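4.2 The bed as a working surface 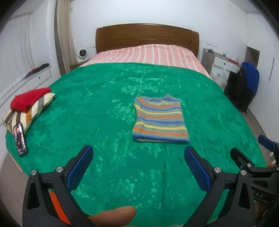 Figure 3. A bed in use as a place for folded things: a striped knitted garment on the green blanket, with a cushion, a red folded cloth item and a smartphone at the left side.

4.2.1 Where folding gets done

When we began visiting homes for the Sasard study we had a fairly firm idea that the interesting work would be found in front of the closet. We had drawn up our visit sheets accordingly, with a whole page for shelves and drawers and only two lines at the bottom for "other surfaces." By the end of the first June we had run out of room on those two lines so many times that we reprinted the sheet, and the bed was given a page of its own. Of the 390 folding sessions recorded in the household diaries, 156 took place on a bed, more than on any other single surface, and the families who told us this often seemed a little embarrassed about it, as though a proper household would have a table for the purpose.

We would like to speak up for the bed. It is large, it is soft, it stands at a height that most grown people can reach without much trouble, and during the day it is usually free. A sweater can be laid out flat with its sleeves spread wide, which is hard to do on a dresser top. The diaries from the Tivwood apartments, where the bedrooms are small and the kitchens smaller still, are full of remarks such as "did the knits on our bed again" and "bed covered till supper." One diary keeper drew a little map of her blanket each week, with a corner for every member of the family (we were very fond of these maps, and two of them are copied in Appendix B).

4.2.2 Finished and unfinished things

A folded garment on a bed can mean several things, and we learned to be careful about reading too much into it. It may be waiting to be carried to a shelf, or set out for the next morning, or simply put down by somebody who was called away. The knitted piece in Figure 3 lies by itself with open blanket on every side, and its thick blue band makes a clear bottom edge, while the top is a good deal less even, with a small corner sticking up. We coded folds of this sort as "closed at one edge." They were very common among knits, which have a will of their own and tend to bunch where a cotton shirt would lie flat. Our two coders disagreed over knits more often than over any other class of clothing, and after some long afternoons we settled on judging the bottom edge first and the top edge second – a rule that Ostrowski had proposed for towels and that served us well enough here.

Patterned bedding made the coding slower. Stripes on stripes, or stripes on flowers, ask more of the eye than a plain cover does, and for this reason we noted the bedding along with the garment in every record. The leaf and flower pattern of the green blanket and the striped pink sheet beyond it would both be entered on the sheet, under "ground."

4.2.3 The edge of the bed

We also came to think of the bed as having a middle and a margin. The middle was where clothes were spread and folded, and the margin was where everything else collected: phones, glasses, a book, a cushion moved over to make space. The arrangement in Figure 3 fits this pattern nicely, with the garment near the center and the phone leaning against a cushion at the side. The red cloth item on top of the cushion gave us more to discuss. Under the Skamis scheme, which we followed for most of our categories, a textile resting on another object is counted with that object, so it was entered as part of the margin. We are still not entirely happy with this, as several families told us that a cushion or pillow was exactly where they put things they did not want to mix in with the rest of the pile.

Margins grew over the course of a session. In the diaries the keepers wrote of things creeping inward, and of having to clear the whole bed before anyone could lie down on it, which brings us to the matter of evening clearing and the chair beside the bed, taken up in Section 4.3.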